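4.2 Fingertip pads and cable routing

We compared two hand-held grippers, the Kamuveck and the Phelan, over 200 trials at the Eltosberg site. Both use the same matte black pads, each with two small round holes in the top face, and arms with brass-colored rings set into them. Glare from the tabletop was our main concern for the on-gripper camera, as it washes out the wood grain between the open fingertips (Figure 3).
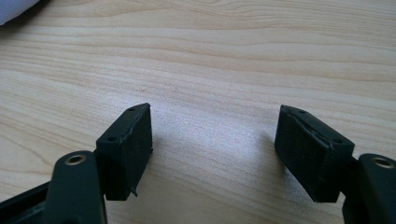
Vol. 3, p. 2,614

Figure 3. View from the gripper camera, fingers open, no object held.

Pad edges were checked between blocks. A raised line along a seam was noted but not sanded down, so that pad shape stayed the same for both operators.

Oltmanns and Wieczorek took turns working with a gripper in each hand. Each gripper has a gray metal mounting plate on top and a black cable that leaves the table over an edge.

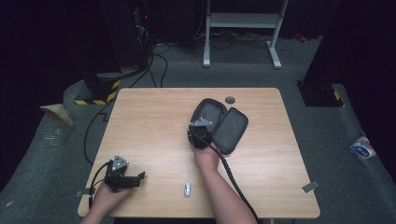

1,000 words

Cable drag was the most common complaint - mostly on wrist turns to the right. Routing the right cable across the tabletop left less slack for lifting, and Wieczorek asked for a longer lead in May. Trials with a snagged cable were dropped and run again.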